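Chapter 4
Chores as a Test of Machines

In this chapter
What counts as a chore
Why the factory came first
Reflections, soft goods and clutter
Measuring success: trials, resets and help
Reading a product claim

A dishwasher is a machine that does a household chore. So is a washing machine, and so is the thermostat that saves someone from feeding a stove. None of them looks much like a robot, and students often leave them out when asked to list the robots in their homes. They are left out because each one works inside a box. The dishes are brought to it. A person scrapes them, loads the rack, shuts the door, and later puts everything away. The machine does the middle of the job.

Most of this chapter is about the two ends of the job: fetching, sorting, loading, wiping down, putting back. These are the parts that still fall to people in nearly every home, and in a good many workshops and stockrooms too. The question we will keep asking is a narrow one. Given a particular chore in a particular place, can a machine do it today, how often does it succeed, and how much help does it get?

Chapter 3 dealt with arms on assembly lines. There the part arrives in the same position each time, held by a fixture, and the arm repeats a stored motion. If the part is out of place, the line stops and a technician comes over. A kitchen counter has no fixtures. Neither does the packing bench at Wiltcombe, the mail-order warehouse we use as a case study in Section 4.3, where the goods on the bench change all day long.
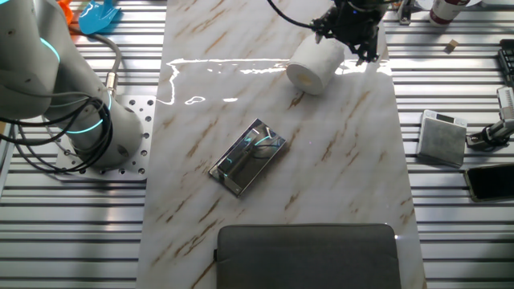
Reading time for this section: 4 minutes

Consider how much a person takes for granted when told to clear a surface. A roll of tissue paper has to be gripped firmly enough to lift and gently enough to keep its shape. Paper gives under the fingers, and the right force for a full roll may crush one that is nearly used up. A laptop sleeve lies flat and offers very little edge to get hold of. A box with a mirror finish raises a different problem, one of seeing. Its top shows whatever is above it, so a camera may report shapes and colors that belong to something else. Polished stone patterns and ribbed metal add lines of their own, and software that looks for the borders of objects has to decide which lines matter.

A three-year-old child sorts this out without instruction. For a machine, each item is a separate piece of engineering or a separate body of training examples, and success with one says little about the next.

Then there is the matter of what "clear" means. The cup goes to the sink and the phone stays near its owner. A digital scale might belong on the bench permanently. A toy scoop goes wherever toys go in that house. Veronika Major, whose field notes appear throughout Part Two, calls this "the where-does-it-live problem." In her notes from the Ravix trials she lists 248 items handled over the course of the study and observes that the arm picked up most of them. Deciding where to set them down took up the larger share of the staff's time.

How success is counted also matters. Suppose a maker states that its machine folded 100 towels. Before accepting the figure as evidence, a reader should ask how many towels were attempted, whether they were all the same size, who laid them out, and whether anyone stepped in. Noémie Bergeron's study of the Asine unit, reprinted in part in Section 4.4, is useful here, as she recorded every time a person touched the work. The unit finished almost 30 loads, and a person had touched the work in each of them.

Our own answer to the chapter's question is mixed. Vacuuming an open floor is largely solved. Moving sealed cartons of known sizes is close behind. Tidying a mixed surface can be done slowly, under supervision, with failures. Cooking a meal in an unfamiliar kitchen remains a research subject.

Before you read on

Choose one chore you did this week. Write down every step, including the ones before and after what you would normally call the chore. Mark the steps that a machine in your home already does. Keep the list. You will need it for the Perron exercise at the end of Section 4.2.

4.1 What Counts as a Chore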